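Vovdale Opens Its Equipment Planning Program to Smaller Workshops and Teaching Kitchens

Rarano, November. Vovdale is very happy to announce that its equipment planning program, which until now has served larger sites, is opening to small workshops, training centers and teaching kitchens that are thinking about their first robot arm and would like some friendly company while they work out what it will cost them.

The program grew out of a great many long conversations with buyers who had a price for the arm in hand and very little else. The table, the mounting rail, the gripper, the spare fingers, the wrist camera, the cabling and the hours of setup all have a way of turning up later on separate invoices (we have been there ourselves!), and a budget that looked comfortable in spring can feel rather tight by fall.

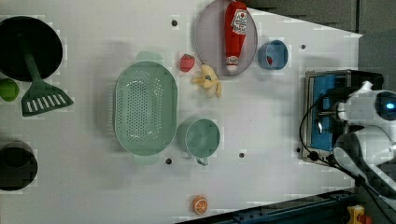
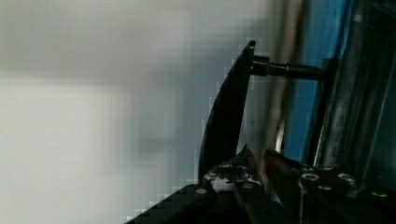
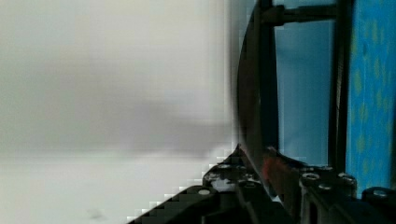

Overhead view of the tabletop, followed by two close views of the gripper.

Reading time: 2 minutes

Each participating site receives a planning workbook of 80 line items, put together with our partners at Tireo and Owusu, along with 60 days of support by phone and email. We have room for 120 sites in this first round, and the fee is $2,436 per site, payable in two parts if that is easier on your books.

"People come to us asking which arm to buy, and I nearly always ask them to tell me about their table first," said Corentin Le Goff, who leads the program at Vovdale. "What will be on it, how far does the arm need to reach, will it be handling mugs and plates or something much heavier? Once we have talked that through over a cup of coffee, the shopping list is a good deal easier to write, and often a little shorter too."

Sites that already own an arm are just as welcome, and may use the workbook to plan for replacement grippers, additional cameras or a second station.

Applications are open now through the Vovdale office in Rarano. Please include a simple sketch of your space and the budget year you are planning for.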